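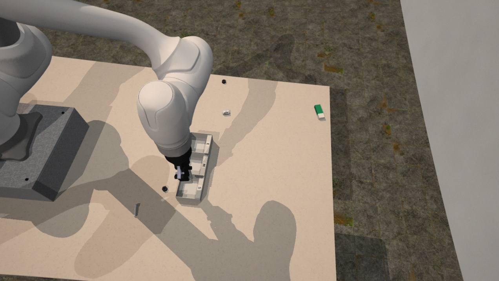
Shiuli Selvanayagam keeps a list of every fault her team has chased since it started work on the Steltness sorting program. Most entries are one line long. The one from April takes up most of a page.

"It was a release fault," she says. "The gripper thought it had let go, and the arm left before it had."

Selvanayagam leads testing at Fostolix, a small company that writes control software for light assembly and sorting work. Steltness is its program for putting small parts into labeled trays. The job sounds simple. Objects are scattered on a table, the arm picks them up one at a time, and each goes into the compartment it belongs in. The trays are marked E, M and S. Almost all of the testing is done in simulation first, with the same control code that later runs on the real arm.

The trouble began on the real arm, in the middle of an ordinary afternoon run. Enikő Veres was at the bench. She had the run log open on one screen and was eating a sandwich with her other hand, a detail she brings up herself.

"I heard a click and then something rolling on the floor," Veres says. "I looked at the log and it said the part had been placed. I looked at the tray and it hadn't."

She stopped the run and looked for the part. It was a small faceted nut, and it had ended up under a cabinet well outside the marked area. The arm had carried it partway back toward its start position at full travel speed and then lost hold of it on the turn.

No one was hurt. Veres had been sitting behind the screen, where she was supposed to be. But the part had crossed a section of floor that people walked through between runs, and she wrote it up as a safety matter that same afternoon. Runs on the real arm were stopped until the cause was known.

"I got some pushback on that," she says. "It was a nut. It weighs nothing. But the next customer might be sorting something with a blade in it."

Finding the cause took longer than anyone had planned. The first idea was that the fingers were sticky. Sándor Erdős, who looks after the hardware, took them off, cleaned them, and put them back on. He ran the open and close cycle by itself for most of a morning and saw nothing wrong.

"They opened every time," Erdős says. "I was quite pleased with them. I told Shiuli it was her code and went to lunch."

He was half right. The control code did not wait for the fingers to open. It sent the open command, waited a fixed time, and then marked the part as released. On the bench, with nothing in the fingers, the time was more than enough. With a part pressed between a finger and the wall of a compartment, the finger moved late. The arm had already started to lift.

The simulation had never shown any of this. In the model the gripper opened at the same speed whether or not it was touching something, so the fixed wait always worked. The team had hundreds of clean runs on file, and Selvanayagam says those clean runs were part of the problem.

"We trusted them," she says. "When the real arm did something else, our first thought was that the real arm was broken. We lost two days to that."

It was Ilaria Tedesco who went back to the model. She had joined the company that spring and had not written any of the release code, and she thinks that helped. She added drag to the finger joints when they were in contact with a surface, then ran the same layouts again with the tray turned a little on the table, the way a person would leave it after bumping it.

The fault showed up on her first evening of trying. Out of 12 runs with the tray turned, the part was carried away in two of them. With the tray square to the arm it did not happen at all, which explained why the earlier test sets had missed it. Every one of them had used a square tray.

"People line things up when they're building a test," Tedesco says. "I do it too. You put the tray in straight and it stays in straight for a year."

She also found that flat-sided parts were worse than round ones. The eraser gave no trouble, as it was soft enough to slide out. The pencil sharpener and the nuts were the ones that hung on.

The fix had two parts. The code now reads the finger position and will not mark a part as released until the fingers have reached their open width. If they have not reached it within the limit, the arm stays where it is and stops the run with a message. The second part was a slower lift. For the first stretch above the tray the arm moves at a crawl, so that anything still caught will drop back into the compartment or close to it.

The slower lift costs time on every pick. Erdős was against it at first and still calls it the belt on top of the suspenders. Selvanayagam kept it in.

"He can have his speed back when the position reading has gone a full year without a bad value," she says.

Veres asked for one more change, and it had nothing to do with software. The walkway past the real arm was moved to the other side of the bench. It meant shifting a set of shelves and losing the good spot by the window.

Real-arm runs have started again. The turned-tray layouts are now part of the regular test set, with loose parts left at odd angles around the table, and Tedesco adds new ones when she thinks of them. Last week she got a stop message from a layout she had expected to pass. She has not found out why yet. It is on the list, and so far it is one line long.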